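Notebook, Varnberg cell (the two-armed one)
March, starting 9:50 a.m.

Picked up where Chih-ming left off. His last line reads "right gripper OK now," with no clue about what it was before. Thank you, Chih-ming. Future generations will study it.

Went through the right side from the wrist down. Two of the screws on the gripper flange took a good quarter turn before they felt like screws again. Cleaned the old threadlocker out, put fresh on, torqued all of them to the number on Jeanie's card and put a paint line across each head so the next person can tell at a glance. The card lives inside the cabinet door. It does not live in Ming-te's jacket.

Wrist cable: the loop on the right was too tight at full roll. Let out slack and moved the tie back along the forearm. Ran roll end to end by hand with the brakes off, then under power at 5 percent, then at 50. No pull at the connector that I could feel. The left cable runs down the outside past the elbow and looks fine, but I'd like a closer look at the jacket. Spare is on order from Clolteck. Cheng-en says it has been on order for a while.

Re-zeroed both arms. Left came up clean. Right joint 5 was off by a hair, enough to put the fingertips 2 mm low at full reach, which explains the scuffs Cheuk-hei has been blaming on the carpet. Saved the new offsets as set 41. Set 40 is still in there if I've made things worse.

Fingertips: right pair swapped for the new black ones. Old pair in the drawer marked DO NOT USE, where we keep everything we intend to use.

Litter pickup afterwards, bin between the arms, left arm doing the dropping and right arm parked open. Checked the tape first. The Baston people like to peel it up with their shoes. 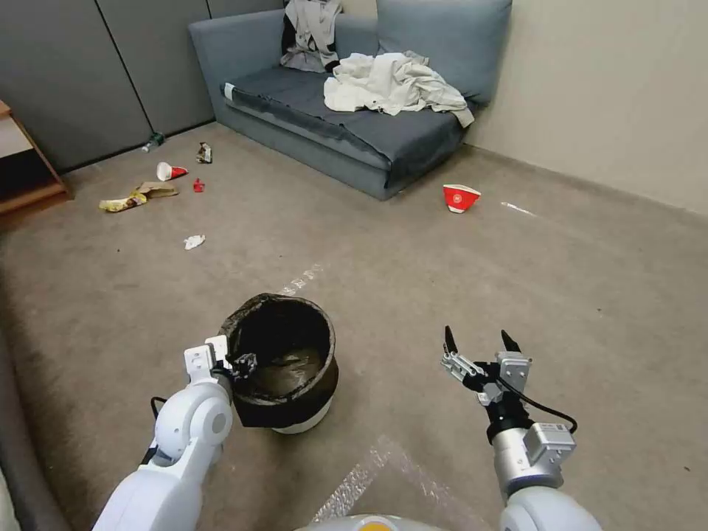
Speed stays capped at 50 until somebody other than me has looked at the flange. I have been wrong about flanges before.

One nuisance left over. The left gripper's force reading drifts when it sits closed, and it starts the next grasp thinking it already has something. Taring it open before each run hides the problem nicely. Jeanie wants it fixed properly – fair enough, but she also wants the cell back by 2.

To do:
chase Clolteck for the left cable
log the tare value at start and end of each run
check paint lines on the flange after a few hours of running
new roll of white tape
ask Chih-ming what "OK now" meant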